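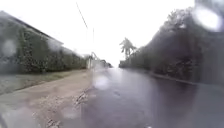
How to Get a Letter to the Editor Printed (From Someone Who Used to Get Ignored)

August 20, 2021

I sent my first letter to the Ekadbridge paper when they wanted to close the reading room, and it ran to more than 1000 words. It had a quote from a poem in it. You can guess how that went! Since then I've had 4 letters printed on free speech, library books and public meetings, and I've picked up a few habits I'd like to pass along.

Start with the word limit. Most local papers want 300 words or fewer, and they mean it. Look on the opinion page, usually down at the bottom in tiny type. If you can't find it, call and ask (they're nicer on the phone than you'd think).

Next, pick one thing. I know, I know. You're upset about the school board AND the protest permit fees AND that column from last month. Write three letters if you have to, and send the one you'd be happiest to defend to your neighbors.

Now name what you're answering. Editors like a letter that hangs on something they already ran, so put the headline and the date right in your first sentence. Mine usually go "Your March article on permit fees left out the people who pay them," and then I'm off.

After that, say what you want to happen. This is where I used to wander. I'd write a whole paragraph about liberty and never mention the vote on the new rules for public comment in Tondasley, and that vote was the only reason I'd sat down to write. Say which meeting, which rule, and what you'd change.

Give one fact that somebody can check. In my permit letter it was the fee, $615 for a single afternoon in the park. I put the page of the town schedule in my email so the editor could look it up in a minute.

Then read it out loud. Anything you'd be embarrassed to say to a person's face, cut it. I take out most of my adverbs at this point too, and at least one joke.

Paste the letter into the body of the email, no attachments. Add your full name, your street address and a daytime phone number. They'll print your name and town and keep the rest, but plenty of papers won't run a letter until they've called to check it's really you.

If you don't hear back in a week or so, send one short, friendly note. Still nothing? Trim it and try the next paper over.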